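Search this site Enter keywords Go

Planning for equipment: a conversation with Mio Oshima

When the kitchen automation program at Rerncombe opened its equipment plan for review in February, the largest line was for simulation. Mio Oshima, who has managed equipment planning for the program through three budget cycles, considers that overdue.

"We used to treat simulation as something that came free with the engineers," she said. "It was never free. We paid for it in overtime and in late decisions, and none of that appeared in the plan."

The program is preparing to purchase manipulators for assisted-living kitchens, where they would be expected to clear counters and put dishes away. Two suppliers, Takagi and Drenum, remain under consideration. Before either contract is signed, the planning office requires that the proposed system be tested in rendered kitchens, using software licensed from a third firm, Fokance.

Ms. Oshima described the requirement as a matter of sequence. Under the earlier procedure, a unit was bought, a test kitchen was fitted out around it, and the limits of the unit were found afterward. Changes to the room were then charged to the facilities account, and the true cost of the purchase was spread over several ledgers.

"You could not look at one page and say what the machine had cost us," she said. "I was asked that question at my second review and I had to say I would write back. It took me until the end of the quarter."

The present plan sets aside 2144 hours of simulation time for the year. She expects the full allotment to be used. Of that, 985 hours are reserved for work at and near the sink, which the engineering group identified early as the area most likely to decide between the two suppliers. Items there lie at different angles, the basin wall limits the approach, and a tall faucet takes up space that an arm would otherwise pass through.

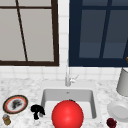 Takagi has questioned the weight given to the sink hours, remarking in its written response that a supplier could do well in a rendered basin and still need months of adjustment in a real one, and that the money might be better spent on an earlier site visit.

Ms. Oshima does not dispute the first part. "They are right that it does not carry over completely," she said. "We have kept a site visit in the plan for both suppliers. What I would not agree to is making the visit first. A visit involves travel, insurance, a room that is closed to its residents, and a crew. If the arm cannot reach the back of the basin, I would like to learn that before I have booked the crew."

She was more cautious on the subject of visual quality. The Fokance license is offered at two levels, and the program has chosen the lower one for its first year. Surfaces at that level are plain, and distant detail is limited. The engineering group asked for the higher level. The planning office asked the group to show which purchasing decision would change as a result, and the group has agreed to return with an answer before renewal.

"It was a fair request and it was a fair reply," she said. "I have approved upgrades before on the strength of how they looked in a meeting – I try not to do that now."

Walls, windows and cabinets raised a separate question. Early estimates covered only the objects an arm would handle. The group later pointed out that cameras mounted on or near an arm spend a good deal of time directed at whatever stands behind the work surface, and that plain panes and repeated tile can be difficult for the software that estimates position. A supplementary line of 705 hours was added for background conditions, to be drawn from the same yearly allotment.
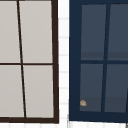 Tiled wall between the brown and navy frames, rendered view.

Asked what she would advise other institutions at the same stage, Ms. Oshima began with staffing. The plan must name the person who maintains the rendered kitchens, she said, and must fund that person's time. In the first cycle no such person was named. Models were altered for one trial and left that way for the next, and two sets of results had to be withdrawn when it could not be established which version of the counter had been in use.

She also recommends that suppliers receive the same kitchens on the same day, with the same written instructions. Drenum requested an early copy last year and was refused. "They took it well," she said. "I think they would have objected strongly if we had given one to Takagi."

On maintenance, her office has adopted a simple rule. Any quotation that does not state the price of replacement grippers and the expected delivery time is returned without review. The rule has lengthened the quotation stage slightly. It has also, in her view, removed most of the surprises from the second year of ownership, when warranties narrow and spare parts begin to be charged separately.

The current plan runs to the end of the fiscal year. If both suppliers complete the sink work on schedule, the office will ask for an increase to 2219 hours in the next cycle, with the additional time assigned to cabinet doors and drawers. Ms. Oshima said the request had been drafted but not submitted.

"I would like to see how the first sink report reads," she said. "If it is unclear, I will be asking for something else."

Contact the Planning Office | Copyright 2024 Rerncombe. All rights reserved. | Back to top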